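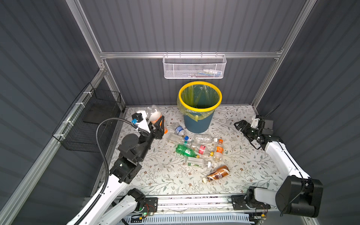 Soudabeh Kordestani
Build lead, bottle cell, Kuvari Shared Workshop

Home Projects Tools Join in Contact

3 min read

Posted 6/29/23

Two people wanted for the bottle cell

We are looking for two people to join the bottle cell build at Kuvari. The cell is a two-arm setup that picks plastic drink bottles up off the floor and puts them in a trash bin. Ludger Reuter and I have been building it in our spare time, and there is now more work than the two of us can get through.

The mechanical side is mostly in place. Both arms are bolted to plates on the front aluminum rail, the walls are up, and each arm has a two-finger gripper. The wiring is untidy. One of the baskets is held on with zip ties and needs a proper bracket. The software runs, but the arms pick up some kinds of bottle much better than others, and they still get in each other's way when both go for the same one.

We keep a log of every pick attempt. It has 1,843 entries so far, and 418 of those are marked as failed grips. Going through the failed ones and sorting them by cause is the first job for whoever joins.

What the work is

Person one will mostly do hardware. That means rerouting cables so they don't snag when an arm reaches toward the back wall, making new finger pads, and replacing the quick fixes with something that lasts. You should be comfortable with a drill, a hacksaw, and a soldering iron. The workshop has a small mill, and Ludger can sign you off on it.

Person two will mostly do software. The code is in Python. You will work on choosing which bottle to go for first, and on giving each arm its own part of the floor at any given moment. You don't need to have worked with robot arms before, but you should have finished at least one project with moving parts in it.

Both of you will also set out bottles, empty the bin, and write things in the log. We all do this.
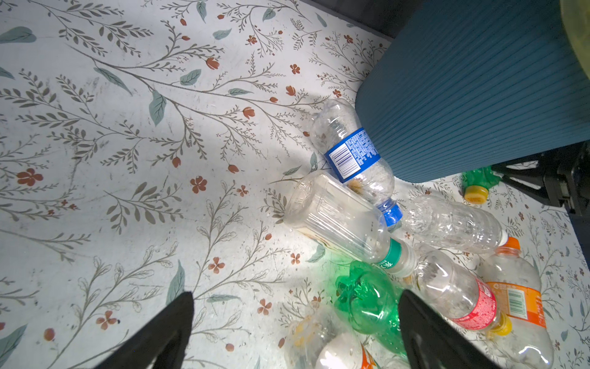 Do I need to bring my own tools or a computer?

Tools are in the workshop and you can use them once you have had the safety talk. Bring a laptop if you are applying for the software part. The hardware person can use the shared computer by the door.

Time and money

We ask for 5 hours a week, in the evening, through the end of January. Most sessions run a bit over. If you can only do every other week, say so when you write and we will see if it fits with the other person.

The position is unpaid. Your workshop membership is covered for as long as you are on the build, and so are any parts you buy for it, as long as you ask one of us before ordering. Anything you design for the cell goes in the shared project folder, and other members can use it.

What we will be working on first

Bottles that lie close against the bin are the hardest. The fingers have to come down between the bottle and the side of the bin, and if the approach is off the bin gets pushed. We have tried moving in from the side and tried dragging the bottle clear first. 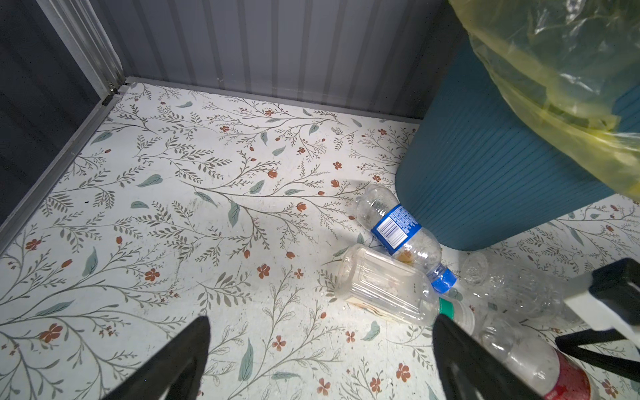 Dragging works better, but it is slow, and it tends to roll the next bottle somewhere awkward. Ludger wants to try narrower finger tips. I would like to try a lower approach angle before we change any parts. Expect to spend your first few sessions testing both.

After that comes crushed bottles, then labels. The patterned floor also gives the vision code some trouble. We could swap it for a plain one, but we would like the code to cope with it as it is.

How to apply

Send a short message through the Contact page with "bottle cell" in the subject line. Tell us:

- which of the two parts you want
- something you built, and what went wrong with it
- which evenings you can't do

No resume needed. Photos or a link to code are fine. We will invite people to come by for an hour, see the cell run, and try a small job on it. You must be 18 or older and a member of Kuvari, or willing to become one.

If you have questions about the arms or the mill, ask for Ludger. For anything else, ask for me.

Next: Inel bench power supply, repair notes

This site uses cookies to remember your settings. Accept Decline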